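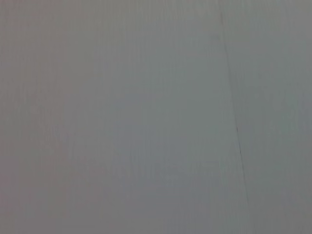

Speaker notes, Ren evaluation talk. Integration desk, Tramwood. October 2025

Slide 1. Leave this up while people sit down. Wrist camera view at very close range: gray surface, one thin dark line running top to bottom on the right side. The line is sharp for a short stretch in the middle and soft above and below it. Ask the room where they would put the edge of the part. Wait for answers.

Slide 2. What we were asked to review. Ren is a wrist camera and software kit sold by Damden. It bolts on behind the gripper and gives the arm controller a line or a point to move to. List price is 3000 dollars per arm, mount and cable included. Calibration target is extra.

Slide 3. Setup. 2 arms, same firmware, both on the Tramwood bench. The second arm ran our current kit, Oneo, as the baseline. Say clearly that we paid for both.

Slide 4. Close range. Go back to the first slide if anyone asks. With gray filling the whole view there is no outer edge to use, and faint vertical streaks run in nearly the same direction as the line. The default filter in Ren scores contrast only. On surfaces like this we had to raise the minimum line length by hand — the setting is under Advanced, and the manual does not mention it.

Slide 5. Results. 100 approaches per kit. Ren returned a usable line on the first try in all but a few. Oneo was slower but reported its own misses more reliably. Do not read the table aloud.

Slide 6. Install time. Roughly 42 minutes from box to first reading. Most of that was cable routing past the wrist joint. The strain relief is too short for a full turn.

Slide 7. Support. Damden answers tickets within a working day. Firmware update promised for November. We have not tested it.

Slide 8. Recommendation. Buy one unit for the bench, keep Oneo on the line until the update has been checked. Take questions on price last.

Recent from the integration desk
Oneo: notes after a year of use
Cable routing on small arms
Choosing a calibration target
Tramwood bench booking, November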